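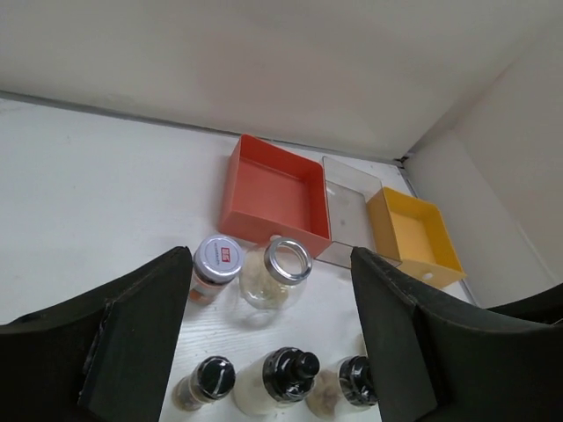
The Kotdale Practice is a set of written rules for sorting and placing small household containers with a robot arm on a tabletop. It covers how the table is prepared, how jars and bottles are approached and gripped, how bins are arranged, and what has to be recorded after each session. It takes its name from Kotdale, the town where the first version was drafted. The practice is voluntary and has no legal force.

History

The first draft was written by Märta Lindqvist, then a test engineer at Brernex, a small maker of gripper fingers. It was a checklist of 16 items taped to the side of a workbench. The items had been collected from session notes over one winter, and most of them dealt with glass.

In January the checklist was passed to Matoušek, a contract laboratory that was running similar work with kitchen goods. The laboratory added sections on lids and on wrist cameras and returned a longer text. The two versions were merged and issued as the first edition on Tuesday, September 4, 2018. A second edition followed after a review of 1,388 logged grasps. Of these, 173 were marked as faults, the largest group being fingers that touched a neighboring container on the way down.

Scope

The practice applies to two-finger grippers working over a flat table with open bins and upright containers. Typical containers are spice jars, small glass bottles and round jars with metal or plastic lids. It does not cover open liquids, knives, suction cups, or work in which a person and the arm handle the same object. Later requests to include stacked containers were turned down, and stacking is treated in a separate note.

Table and bins

The table must be level and clear of anything not named on the session sheet. A pale, plain surface is recommended, though clear glass and clear plastic are harder to pick out against it. The practice asks the operator to check the lighting on transparent items before the first run and again after any change of lamp.

Bins may touch each other, but a row of touching bins is to be treated as one obstacle when the arm's path is planned. If a clear bin is used next to colored ones, its walls have to be entered in the plan by measurement. Detecting them by camera alone is not accepted. Knobs and handles on the front of a bin count as part of its outline.

Part of the table is kept free as a set-down area. The arm uses it when a grasp has to be given up partway, and no container may be parked there between runs.

Gripping

The rules on gripping are the longest section. The main ones are as follows.

Containers are gripped on the body. A lid may be gripped only if it has been checked by hand and entered on the sheet as closed.

The fingers come down straight, opened no wider than the gap allows. Where two containers stand so close that a finger cannot pass between them, the outer one is moved first.

Glass is gripped at the lowest force that holds it. The force is found by trial with that container and its usual contents.

Bulb-shaped jars are gripped at the widest point. Lindqvist's original list allowed the neck as well, and this was dropped in the second edition.

For narrow bottles, the turn of the wrist is limited to 90 degrees while the bottle is held.

Powders and granules are allowed if the container is closed. A container that is only partly full is entered separately from a full one of the same type, as the contents can shift during a lift.

Wrist cameras

A camera mounted near the gripper must show both fingertips when the fingers are open. The view is checked against a stored picture at the start of the session. If the mount has been loosened for any reason, calibration is repeated in full. Printed labels on lids may be used to identify a container, but only together with its shape or position. Small print is not to be relied on.

Stopping and records

Any person in the room may stop the arm. After a stop, the operator opens the sheet, writes down the position of the arm and the item held, and only then clears the table. Broken glass ends the session. The surface is wiped, the finger pads are inspected, and the pads are replaced if a chip is found in them.

Each session sheet lists the containers, the bins, the lighting, the finger type and every fault. Sheets may be kept on paper. Most users keep them in Trutix, a logging program that includes the form as a template.

Criticism

The practice has been called slow to apply. Setting up a mixed table under the second edition takes longer than under the first, mainly because of the bin measurements. Some users have also objected to the rule on lids, which they consider too strict for plastic jars. The rule was kept, with a note allowing sites to write their own exception if it is signed and dated.

See also

Gripper force limits
Session sheet
Workspace calibration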